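Comics and Serial Storytelling
Handout 2: Guest Characters and the Anthology Issue

Reading for this session: Melotance, issues 64 and 148, and the supplement to the Skorkcombe annual. Copies are held at the short-loan desk. Students should have read both issues in full before the seminar.

1. Terms

A guest character is one who belongs to another title and appears for a limited number of pages. A supporting character belongs to the title itself. The distinction matters when we discuss continuity, as a guest arrives with a history that part of the readership will not know.

An anthology issue contains several short stories under one cover, often by different writers and artists. In the Merkutstead line these run to eight pages each.

2. Comic relief

Comic figures in superhero titles tend to divide readers. In Melotance 64 the clumsy sentry is played for laughs until the final page, where the coloring changes and the lettering shrinks. Note how few words are used. Compare issue 148, in which the same sentry narrates.

3. Backgrounds and reference

Short stories leave little room for establishing panels. Artists commonly work from photographs of ordinary interiors and reduce them to a few shapes and one or two areas of solid black.

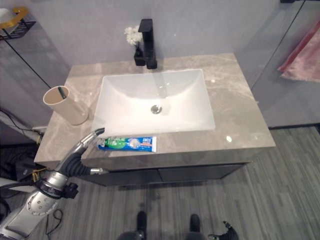

Fig. 1. Marble countertop with white basin and black faucet.

4. Written work

Submit a commentary on one story from the Skorkcombe supplement by 16th March. Page references should follow the Sjöberg style sheet. The portfolio is due in June and carries a separate cover form.

Further reading: Melotance 290, letters page.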